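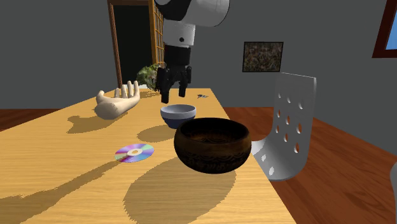
Rendered view: a bowl on a wooden table, with a robot arm above it.

Call for Participants: Patient and Caregiver Advisory Panel on Rare Kidney Disease

The Gravadlow Foundation for Rare Kidney Conditions invites applications from adults living with cystinosis, Alport syndrome or primary hyperoxaluria, and from family members who care for them, to serve on its Patient and Caregiver Advisory Panel. There are 7 seats open for the coming term. Four are reserved for patients and three for caregivers.

The Foundation was established in 1995 by families who met at a regional dialysis center. It supports patient education, travel grants for specialist visits, and a contact registry that now includes 300 households. The panel reviews the Foundation's printed and online materials before release and comments on research proposals that ask for access to the registry.

Duties of panel members

Members attend 4 meetings per year. Three are held by video call and last two hours. The fourth takes place in person at the Jirner Building in Aranda and runs from 9:30 a.m. to 4 p.m., with lunch provided. Between meetings, members read draft documents and return written comments, normally within two weeks. Members who are on dialysis or recovering from surgery may send comments by phone, and meeting times will be set with treatment schedules in mind.

The term of service is two years and may be renewed once.

Who may apply

Applicants must be 18 or older and must either have a confirmed diagnosis of one of the conditions named above or provide regular, unpaid care to a person who does. No medical or scientific training is required. Applicants should be comfortable reading and discussing documents in English. Large-print copies and live captioning are available on request.

Current employees of drug manufacturers, and persons who have received payment from one in the past year, are not eligible. Past participation in a clinical trial does not affect eligibility.

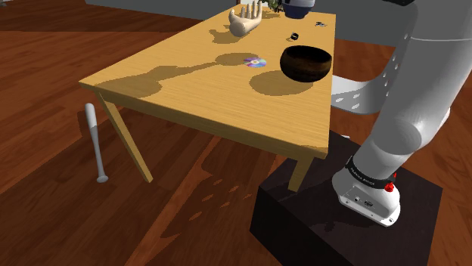 Payment and expenses

Members receive a flat payment for each meeting attended and for each written review completed. The current rates are listed in the application packet. Travel, lodging and parking for the in-person meeting are covered in full, including the costs of one companion where a member needs assistance. Persons who receive disability benefits are encouraged to ask their benefits office how such payments may be treated before accepting a seat – the Foundation can supply a letter describing the role.

How to apply

The application packet may be requested from the Foundation office or from the front desk of the Dosadano Kidney Clinic. A complete application consists of the signed form, a personal statement of no more than one page, and the name of one reference who is not a relative. Statements may be submitted as an audio recording.

Applications must be received by 5 p.m. on the last business day of March. Selected applicants will be invited to a short phone interview in April, and all applicants will be told of the outcome in writing by the end of May. Health information included in an application will be seen only by the selection staff and will be destroyed if the applicant is not appointed.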